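4.2. Where the plates wait

Having disposed of the cupboard (Section 4.1), we turn to the dish rack, an object that most households own, few households admire, and the literature on domestic order has treated with a silence usually reserved for in-laws. Our interest is in the short period during which a plate belongs to the rack but isn't in it. We call this the waiting plate. Xiaoqing Xie, who coded most of the diaries, preferred "the lurker," and the term survives in several of the margins.

The 14 households in Hamilham kept a washing-up diary through August and let two of us (Jui-lin Pan and Kai Wegener) sit in their kitchens for an evening. Sitting in a kitchen is harder than it sounds. People offer you food, and then there are more plates. We asked the hosts to ignore us and to wash up as they normally would, an instruction that caused at least one of them to clean the oven.

Diary entries agree on very little, but they do agree that the rack is filled from one end. Which end is a matter of conviction. Those who start at the far end describe it as common sense; those who start near the faucet describe it as common sense too, sometimes from within the same marriage. Once the first plate is in, it sets the lean for all the rest, and a late arrival put in at the opposite tilt is usually taken out again by somebody, with a sigh the diaries record more faithfully than the time of day.

The middle of the rack is where trouble collects. Bowls go there, and after them the lid of something. A household that owned a Kastik rack with a removable cutlery cup had removed it on the first day and was keeping clothespins in it. Another had bought the larger Esaser model so that everything would fit, and reported that everything had promptly grown. We don't think either product is to blame – a rack is only as orderly as the person who is tired in front of it.

We use cookies to improve your reading experience and to remember your preferences. Accept all | Manage settings

Waiting plates fell into two groups. The first are plates set down next to the rack while a hand is freed for something else, such as a phone or a child. These we call parked. The second are plates the washer has no present plan to rack at all, which may remain on the counter until they're needed for the next meal, and these we call retired. Hosts rarely accepted the second label. Asked about a dinner plate that had stood by the kettle since lunch, one said she was letting it settle.

Distance turned out to be a poor guide. We had expected parked plates to sit close and retired plates to drift, and Pui-shan Wan drew up a tidy chart on that assumption before the first visit. Several of the most thoroughly retired plates were touching the rack. They had been put there with good intentions and then mistaken, by everyone who came after, for somebody else's job. 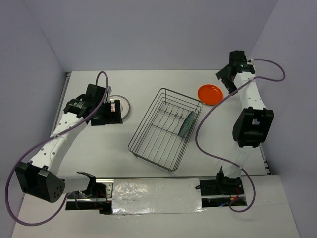

Figure 3. A dish rack with plates in and beside it.

Free slots are the usual excuse for a waiting plate, and they're a weak one. Our hosts said "it was full" far more readily than the racks did. The arrangement in Figure 3 would leave them without the excuse: one green plate stands on edge at the right of the wire rack, the slots to its left are empty, and an orange-red plate nevertheless lies flat on the table just past the far right corner. By our scheme it might be parked or retired, and a single view can't settle which. The white plate with the silvery rim, over to the left, poses the same question from the other side.

We therefore coded waiting plates only when the diary gave a reason for them. This lost us a good many plates and spared us a good many arguments, though Yang and Wegener still disagree over whether "didn't feel like it" counts as a reason. It's entered as one in the tables, with Wegener's objection in a footnote.

The same difficulty returns with pans, which wait longer, take up more room, and are defended with the word "soaking." They are taken up in Section 4.3.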